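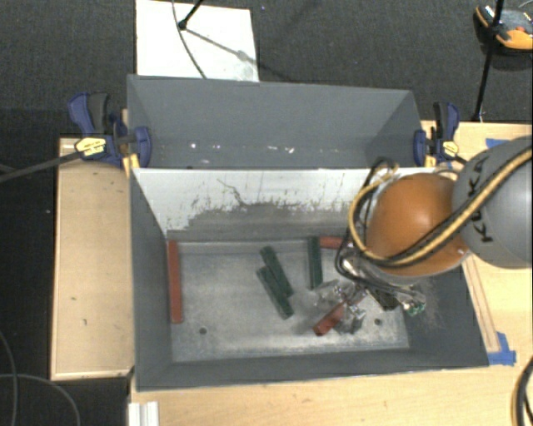

一、先说进展

致 Reltulura 小额资助项目组
报告人:Crescencio Marín,Mostik 积木与斜壁箱项目
提交日期:06/01/2019

这一期做得很顺,有几件事我实在等不及要写给你们看。上次报告结尾我说斜壁箱还停在纸板阶段,现在它已经立在工作台上了,灰色的,敞口,四面壁往里收,积木放进去就待在底下那一块地方。从纸板到现在这个样子,中间改的次数比我预想的多,不过每次改完都更好用一点,所以我一点也不心疼那些废料。

按照申请书,资助期内我们要交两样东西:一是一批红色和深绿色的长方木块,分长短几种规格;二是配套的斜壁箱,给 Mateos 活动室的孩子们收放积木用。木块已经全部做完并上色,箱子做好了2个,第三个正在等板子。下面按事情分开写,钱的部分放在后面。

二、木块

计划是8套,每套48块,现在都齐了。红的和深绿的各占一半,都是长方形,没有三角也没有拱形。当初 Florencio 很想加拱形,理由是孩子们爱搭桥(Mostik 这个名字本来就是从桥来的),我们为这个争了好几个晚上。后来去活动室看了一个下午,孩子们用两块长的架在两块短的上面,桥就有了,车也开过去了,于是大家都同意先把长方块做扎实。拱形留到以后,图纸还在抽屉里。

颜色是这一期最让我高兴的地方。原先的打算是红、绿、蓝、黄四色都上,试涂之后觉得太花,摆在一起眼睛都不知道看哪里。现在只留红和深绿。这两种颜色放在灰色的箱底上特别清楚,红的跳出来,深绿的沉下去,但边缘仍然分得开。Florencio 说深绿太暗,怕在箱子角落里看不见,为此专门把箱子搬到窗户背光的那一侧试,右边的壁在阴影里差不多成了炭黑色,绿块靠过去确实没有那么显眼,可是拿的人伸手就找到了。我们决定不改配方。

尺寸方面,长块和短块的比例动过一回。最早短块正好是长块的一半,看起来很合理,实际搭的时候却总差那么一点,因为两块短的首尾接起来,中间的缝加上棱角的圆弧,就比一块长的多出一线。大人看不出来,孩子搭到第四层就歪了。现在短块稍微收了一点,接起来正好。这件事要谢谢活动室一个很较真的小姑娘,她把歪掉的塔指给我看了三遍,我才明白过来!

棱角全部手工倒过。每一块的八个角、十二条边都过了两道砂纸,粗的一道,细的一道。这活很磨人,但是摸上去的感觉完全不同,我建议你们下次来 Pamarcombe 的时候亲手拿一块试试。上色之前还要用湿布擦一遍,等木毛立起来,再轻轻磨掉,不然漆面会起小刺。这一步在最初的工时表里没有写,我们是做完第一套才补上的,所以第一套后来返工了。

返工也带来一个好处:第一套的漆面最厚,颜色最饱满。Florencio 坚持说那是最漂亮的一套,要留下来做样板。我同意了。

三、斜壁箱

箱子比木块难得多。

要求其实很简单:孩子把积木往里一倒,积木要自己滑到底面中间来,不要立在边上,也不要卡在角里;收的时候手能伸进去,不用把箱子翻过来。难就难在坡度。坡太缓,木块会挂在壁上不下来;坡太陡,箱底就要么太小,要么整个箱子高得孩子够不着。我们用纸板折了好几个角度,最后选了偏陡的一种,后壁比前壁高出一截,这样从前面看进去,里面有什么一目了然。

现在的箱子放在浅色木桌上,里面常放六块,三红三绿,是我们用来看"落位"的固定组合。为什么是六块?因为这个数目正好能让它们互相碰到,又不会把底面盖满,壁和底之间的接缝处有没有问题,一看就看出来。各种落法都很有意思。一块长的红块顺着左壁躺着,从后往前拉得很直;中间两块深绿的斜着并排,一块略微搭在另一块上;还有一块短的红块横在底面后沿。后沿是我最关心的位置。最早那版纸板箱,短块一到后沿就会竖着卡进缝里,要用指甲去抠。现在横着贴在那里,手指从前面一拨就能出来,我自己试了很多回,活动室的孩子也试过。

左壁边上那种躺法我们也讨论过。长块贴着壁根,算不算"没有滑到中间"?Florencio 认为算,主张把左右两壁再加陡一点。我的看法是,贴着壁根不等于卡住,它平平地躺着,手从上面能捏到,这就够了。如果两侧再加陡,箱口就要缩,两只小手一起伸进去会打架。这一条目前维持不变,下一期听听活动室老师的意见再定。

底面是浅灰的,用到现在已经磨花了,有不少擦痕和细点,后壁下半截也蹭上了一道道灰印。样箱我没有舍得重新收拾,因为这些印子本身就有用,后壁下半部的灰印比上面多得多,改下一版的时候我会先看那里。底面上还有两个小黑点,一左一右,都靠近前边。交给活动室的箱子当然会干干净净的,请放心。

箱子后面还竖着一块灰板,斜着立在那里,两把蓝色的夹具一左一右把它固定住。夹具是 Crescencio 家的老规矩——我父亲教过我,凡是还没想好的东西,先夹,不要先钉。这块板就是还没想好的东西。它挡在后壁的后面,我们想看看要不要给箱子加一道背板,让倒积木的时候冲得太高的那几块有个去处。夹着的好处是随时能松开,挪一点,再夹上。两把夹具上都贴着黄色的小标签,借用工坊工具的时候最怕拿混,有标签就省心很多。

背板的结论还没有出来。我个人倾向于加,但是高度要降,否则整件东西显得很笨。Florencio 倾向于不加,改成把后壁本身再抬高一点。两种做法的材料费差不多,区别在于搬运:背板可以拆,后壁不能。活动室那边的柜子不高,箱子能不能塞进去是个很实际的问题,这件事我会在二月之前去量好。

四、活动室的试用

Mateos 活动室给了我们很大的支持,每次都把靠窗的地毯让出来。这一期我们带着两套积木和一个箱子去试用,老师们事先没有给孩子讲任何规则,就把东西放在那里。

最让人开心的是"倒"的环节。我们原本把箱子当作收纳的家什来设计,孩子们却把它当成玩具的一部分。他们发现把一块木块放在箱壁上沿松手,它会滑下去,于是就有人开始比赛谁的先到底,再后来有人把红的放左边、绿的放右边,看它们在中间碰头。这些玩法我们一个都没有想到,也一个都不打算写进说明里,让他们自己去找好了。

收拾的时间也短了。老师告诉我,以前用的是平底的方盒子,孩子们要一块一块码,码到一半就跑了。现在不用码,放进去就行,散着也没有关系。当然也有喜欢码的孩子,有个男孩非要在斜壁箱的底面上把木块排整齐,排好一层,又在上面排一层,最后骄傲地叫所有人来看。底面是平的,他能这么玩,我很高兴当初没有把底也做成弧形。

要改进的地方也有。一是声音,木块滑下去撞在底上,在地毯上还好,放到桌上就挺响的。我们在考虑箱子外底贴一层软垫,先不动里面。二是重量,装满一整套之后,一个孩子搬不动,两个孩子抬又没有地方抓。下一版要在左右两侧的外面加把手,位置得低一点,不能伸到箱口来。三是老师提的:能不能在箱子外面做个标记,让人知道哪一套归哪一箱。这个最容易,用两种颜色的小圆点就可以,我已经在试了。

试用期间还收集了家长留言,大约200条,数量远远超过我的估计,我到现在还没有全部读完。读过的那些里,问得最多的是能不能买到、漆安不安全、会不会有更大的块。第一个问题我都回答说目前不卖,这批东西是给活动室的。第二个问题我把漆料的说明贴在了门口。第三个问题我转给了 Florencio,他又开始画图了。

五、经费

支出总体在预算之内,明细表和票据另附,这里只说几处有变动的。

木料比预算省了一些,因为改成只做长方块,下料变得很规整,边角料少了很多。剩下的短料我们留着做把手的试件。漆料超了一点,主要是第一套返工,再加上前面试过又放弃的蓝色和黄色。那两罐还没有用完,盖得好好的,如果项目组同意,我想送给活动室给他们刷花架。

箱子的板材费用目前持平,但是第三个箱子如果要加背板,会略微超出。我的建议是从木料节省的部分里调过来,不另外申请。请项目组在回信里确认一下这样调整是否可以,确认之后我马上订板。

工时方面,倒角和打磨比计划多花了不少时间,多出来的部分由我和 Florencio 自己承担,不计入报销。夹具和砂光机都是 Pamarcombe 工坊借用的,没有产生费用,砂纸按实际用量付给了工坊。

六、接下来的安排

到二月底之前,我们想把下面几件事做完:

背板加还是不加,定下来。先量活动室的柜子,再把夹着的那块灰板降到两三种高度各试一遍。

第三个箱子开工。等项目组关于经费调整的回复,图纸按现有样箱的坡度不变。

给已完成的箱子装把手、贴外底软垫,装完之后再去活动室试一次,请同一批孩子抬一抬。

家长留言读完,整理成一页纸随下一次报告寄上。

木块分套、做标记,正式移交给活动室。移交那天老师们想办一个小小的搭桥比赛,比谁的桥跨得最长。欢迎项目组派人来,提前告诉我们就行,我会留一套积木给客人。

另外还有一件小事要请示。申请书里写的是交付时附一份印刷的使用说明,我们现在觉得一张卡片就够了,正面写怎么清洁(干布擦,不要泡水),背面写缺块、漆面磕碰的时候找谁。省下来的印刷费可以多做一些备用的短块,短块最容易滚到柜子底下去,备一些总是好的。如果你们仍然希望保留完整的说明册,我们也照做,请告诉我篇幅上有没有要求。

补充一点关于备用块的想法。备用块颜色我想多做红的。活动室里丢的几乎都是短红块,老师开玩笑说它们长了腿。上一次我趴在地上从暖气后面掏出来一块,旁边还有一只袜子和半根蜡笔。备用块用同一批漆,颜色不会有偏差,打磨的标准也和正式的一样,两道砂纸,一道都不能少。

有任何问题请直接写信到工坊,我和 Florencio Marín 都能收到。样箱这一段时间一直放在桌上,随时可以来看,也随时可以上手。

Crescencio Marín
Mostik 项目,Pamarcombe 工坊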